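Wired Home Network FAQ

Last updated Sun 19 May by Elango Rodrigues

These are the questions that come in through the Brividstead residents' site about switches, cables and small racks. I answer them from what I've bought, broken and returned over the years. I don't sell any of it. If an answer sounds grumpy, it's probably because I paid for the lesson.

Do I need a switch at all?

Maybe not. Count the things in your home that have a network port and stay in one place. If you get to three or four, the back of your router will most likely cover it, and you can stop reading and keep your money. A switch gives you more ports. It does not make your internet plan faster, whatever the box says about "boosting." If somebody at a store told you otherwise, ask them to point to the line in the manual.

How many ports should I buy?

More than you need today, less than the salesperson suggests. An eight-port switch is plenty for most houses on our street. People with a camera system or a home office full of gear go to sixteen or twenty-four. I have seen a forty-eight-port switch in a two-bedroom apartment with five cables in it. The fan noise was impressive.

Why are the numbers on the ports so confusing?

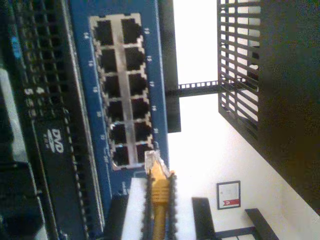

Port numbering was settled by people who expected you to be looking at the switch straight on, in a rack, with good light. Most models put odd numbers on one row and even numbers on the other, so port 3 is beside port 1 and not under it, but there are makers who do it differently and you should read the print before you trust the pattern. Stand the thing on its side and your sense of "top row" is no help whatsoever. A blue one like this has twelve sockets in a block, in two columns when it's turned sideways, and the little white numerals beside them (there's a 14 near the top on one edge and a 16 on the other) are the only thing worth going by. Write down the port number for each cable before you pull anything. I don't care how good your memory is.

Does it matter which port I use?

On a plain unmanaged switch, no. Any cable in any regular port. Read the front panel for ports that are marked as different, such as uplink ports or ones that supply power to cameras and phones. On a managed switch it can matter a great deal, because somebody may have assigned the ports to separate networks. If you bought yours used, reset it before you conclude that half the ports are dead. I once sent back a perfectly good switch for this reason and the seller was polite about it.

How do I know the plug is in all the way?

You should feel the latch catch. Give the cable a light tug after. If it slides out, it was never in. The latch side of the plug has to match the notch side of the socket, and if you're working sideways or behind a cabinet, look at the socket first with a flashlight and save yourself the poking. Don't force it. A lit port light is a better sign than the click, though a lit light only tells you the two ends can see each other. It says nothing about whether the cable is any good at full speed.

The little plastic tab broke off. Is the cable ruined?

It will work until it wiggles loose, and it will wiggle loose while you're on a call. Replace the cable, or cut the end off and crimp on a new one if you own the tool. Please don't use tape. Glue is worse.

Do colored cables mean anything?

Only what you decide they mean. There is no law that says yellow is for the internet and blue is for the computers, and anyone who tells you there's a universal code has worked in exactly one building. What color does do is let you follow one cable through a bundle. I use yellow for the line that goes to the router and black for nothing at all, because black cables all look alike behind a desk. Power cords are black. USB cords are black. Give your network cables some other color and thank yourself in October when you move the furniture.

Is expensive cable better?

Up to a point that arrives very early. For a home, ordinary Cat 6 from a store that takes returns is fine. I do not believe the claims made for "gaming" cable. I asked Ramby, the online shop that a lot of people here use, what the gold-colored braided one did that the plain one didn't, and the reply talked about "signal confidence." I bought the plain one.

Flat cables are handy under a rug. I wouldn't run a long stretch with them.

How long can a cable be?

The usual limit for copper Ethernet is 100 meters, or close to 330 feet, including the patch cords at each end. Nobody's house on this street comes near it. One neighbor ran a line to a detached workshop and measured 235 feet, and it has been fine. If a short run gives you trouble, look for a kink, a staple or a bad end before you start blaming the distance.

Do I want a rack?

I was against racks for years. They looked to me like a way to sell metal to people who already owned a shelf. I've softened a little. If you have a switch, a small computer and one or two more boxes, a short open rack keeps them from being stacked on top of each other and cooking.
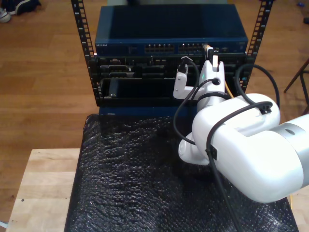 Small open rack with the switch at the top, a slotted chassis unit under it and an empty bay below.

What I'd still argue with is the idea that the rack will keep you organized. It holds the boxes. The cables are your problem. Leave a bay empty if you can. You'll want somewhere for the next piece of equipment, and air has to go someplace.

The kits from Metwally and Bendolico both come up a lot. I've put together one of each. The Metwally had better instructions and worse screws. The Bendolico was the other way around. I wouldn't pay extra for either name.

Why put the switch at the top?

Habit, mostly. It's easier to see the lights and easier to get your fingers at the plugs. Heavy things belong low, so if you have a big battery backup, that goes at the bottom and the switch ends up high by default. A switch in the middle works just as well if your cables come in from the side.

Should I build it on the floor or on a table?

A table, if you have one that's sturdy enough. Put something soft over the top first. Bubble wrap does the job, an old blanket does too. Rack rails have corners and they will find your good wood. I would not work on carpet because the screws vanish into it. Take your shoes off or leave them on, I've heard strong opinions both ways and have no evidence for either.

Do square holes and round holes matter?

Yes, and the listings are terrible at telling you. Square holes take cage nuts, which you snap in with a tool or with a screwdriver and some swearing. Round holes are either threaded or they aren't. Check before ordering shelves, and if the listing doesn't say, ask. If the seller doesn't know, buy somewhere else.

Can the switch sit right next to a computer?

It can. Don't block the vents on either one. A computer with a grid of slots down the front is pulling air through that front, and parking a switch flat against it defeats the purpose. I leave a couple of inches. I've read guides that demand a foot on every side, and I'd like to know whose closet they measured.

What should all this cost?

Less than the package deals. Ramby had a "complete home rack bundle" at $520 when I last looked. I priced out the same kinds of parts separately, with a used switch, and came to some $340, and that was without hunting very hard. The bundle did include a roll of hook-and-loop ties, so there's that.

Are used switches safe to buy?

Generally yes. Check that the power supply is included, ask whether the fans are loud, and do a factory reset before you plug it into anything. Look into the sockets with a light for bent pins. Be wary of "tested, powers on." So does a toaster. Ask whether every port was tested, and expect a vague answer.

Will you come and look at mine?

Probably not, sorry. I did 2 house calls last winter and both times the router had been unplugged by the vacuum. Check that first. If it's still broken, write to me through the contact page with the model number off the label and a list of what's plugged into which port, by number.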